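4.2 Bins, and what ends up in them

The part of the house I kept coming back to while writing this paper was the bin of odds and ends, which in the Bratu interviews has at least a dozen names and no fixed address.
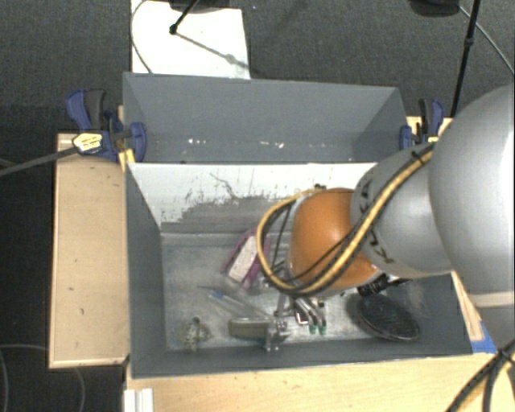
Figure 3. Two gray bins, one behind the other, with household items and tools in the front one.

Sânziana Iordache objected, when I read her a draft of this section, that a bin with nothing in it is still doing a job, and that I was writing as if only the full ones counted. In her own hallway the spare bin is the one everybody respects, she told me, and the minute you put a single thing in it the whole system goes. I went back to my notes after that and changed how I coded them (more on this below).

So let me say what I mean by a mixed bin. It's an open container where a household puts small things that have a use but don't have a place. Tools go in with kitchen stuff, kitchen stuff goes in with whatever was in your pocket when you walked past. The front bin in Figure 3 would count as one under my coding, and I'd code the rear one as standby. I started the project thinking standby bins were just bins waiting to fill up, and I had them down as a kind of failure to tidy. Sânziana's point pushed me to ask people about them directly, and wow, did they have opinions!

I talked to 73 households in and near Bratu, mostly in the evening, mostly at the kitchen table. The oldest homes on my list went up in 1957 and have very little built-in storage: one pantry cupboard, a shelf over the door, and that's your lot. The newest were finished in 2000, with deep closets in every room, and I fully expected the mixed bins to thin out there. They didn't. People in the newer places just kept them behind a closet door, so it took me longer to hear about them (I had to learn to ask "and what's on the closet floor?" instead of "where do you keep small things?").

What did change with the age of the house was how people sorted. In the older homes the bin got gone through when somebody needed something from it. You're hunting for the small screwdriver, you tip the lot onto a newspaper, and while it's out you throw away the dead pens. In the newer homes sorting was more of an event, with a free afternoon set aside for it, often in October when the summer things were coming indoors anyway. I don't want to lean too hard on this, as I only visited each home once and I'm going on what people told me they do.

Wear is the other thing I'd like somebody to study properly. I began asking to see the floor of the bin, under the contents, and people were surprisingly happy to show me. A floor that has gone pale and rubbed, or a side wall with scuffs on it, tells you the container gets handled a lot, though it can't tell you by whom or for what. The worn patches in Figure 3, on the floor of the front bin and low on the white panel behind it, are the sort of marks I was writing down by then. Where I could, I matched my notes on wear against how people described using the bin, and the match was only so-so. One family swore theirs hadn't been opened in years and the bottom was scratched to bits. They'd bought it secondhand.

Horațiu Matei, in his earlier survey for the Stetus project, treated mixed storage as overflow: you run out of drawers, so you get a bin. I think that works fine for linens and for paper. For small tools and household bits I'd put it differently, and my reason is the Andholm units. Several households had bought the full Andholm drawer set with all the dividers, labeled the lot, and then set an open bin on top of it! The drawers had room to spare. When I asked why, most of them said some version of "because I can see it there." Being able to look down on everything at once seemed to matter more to them than having the things in order.

That brings me to depth, which I handled badly in the first round. I asked for height in inches and got guesses. In round 2 I asked people to put a hand in flat and tell me where the rim came to on their arm, a trick I borrowed from the Clana pilot, and the answers were much easier to compare. Bins that came above the wrist were usually described with words like "rummage" and "dig." Lower ones got "look" and "grab."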